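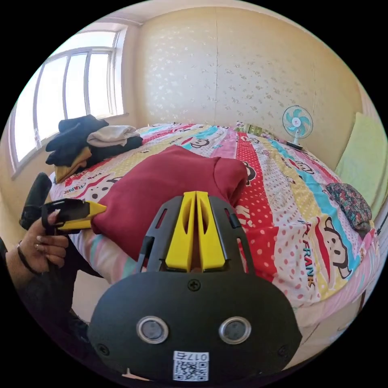 Semava Confirms Release Plan for Superhero Sequel "Putard: Second Signal"

GONDODBRIDGE – Semava Pictures confirmed today that "Putard: Second Signal," the sequel to its superhero feature "Putard," has completed principal photography and will open in theaters in May. The film will play on 1,238 screens in its first week. Preview showings begin at 7 p.m. on the evening before general release at participating locations.

The sequel continues the story of Putard, a radio engineer who can hear and redirect any broadcast signal within range. The first film ended with the destruction of the Gondodbridge transmitter. The second opens after the transmitter has been rebuilt under private ownership, and follows the character's attempt to trace a signal that predates the original station.

The lead performer from the first film returns in the title role under a contract covering two further appearances. The studio has not assigned the second of these to a specific project. Reports that the character will appear in a planned Semava ensemble film are not confirmed by this release. The antagonist from the first film does not appear in new footage. Archive material of that character is used in the opening sequence and is credited as such.

Production

Filming took place over 11 weeks on stages in Gondodbridge and at exterior locations nearby. Visual effects work is being carried out by Sandhu Post, which also supplied the signal sequences for the first film. Sandhu Post has delivered all shots for the first two reels. Remaining shots are scheduled for delivery ahead of the final sound mix.

The theatrical version has been locked for picture. It contains a single scene during the end credits and no scene after them. An extended version, around 30 minutes longer than the theatrical version, has been assembled for home release. It restores a subplot concerning the transmitter's night crew and includes a different edit of the bridge sequence. The extended version will not be shown in theaters.

Formats and availability

The film will be released in standard and large-screen formats. No 3D version has been prepared. Open-caption showings will be offered at selected locations from the first week, and audio description will be available wherever the theater has the necessary equipment. Ticket sales will open at 9 a.m. local time on a date to be given by each theater chain.

"Putard" will return to theaters for a limited run before the sequel opens. The version shown will be the original theatrical cut with a revised sound mix. Locations taking part in the limited run will be listed on the Semava website.

Press materials

A press kit with synopsis, technical credits and poster art is available to accredited media on request. Requests for interviews should state the outlet, the intended format and the publication deadline. Review screenings will be arranged by region, and invitations will be sent by the Semava press office. Reviews are under embargo until the time stated on the screening invitation.

About Semava Pictures

Semava Pictures develops and produces feature films and limited series from its offices in Gondodbridge. Its titles include "Putard" and the series "Low Band."

Last updated: May, 4:15 p.m.

Contact: Semava Press Office, Gondodbridge | © Semava Pictures. All rights reserved. | Back to top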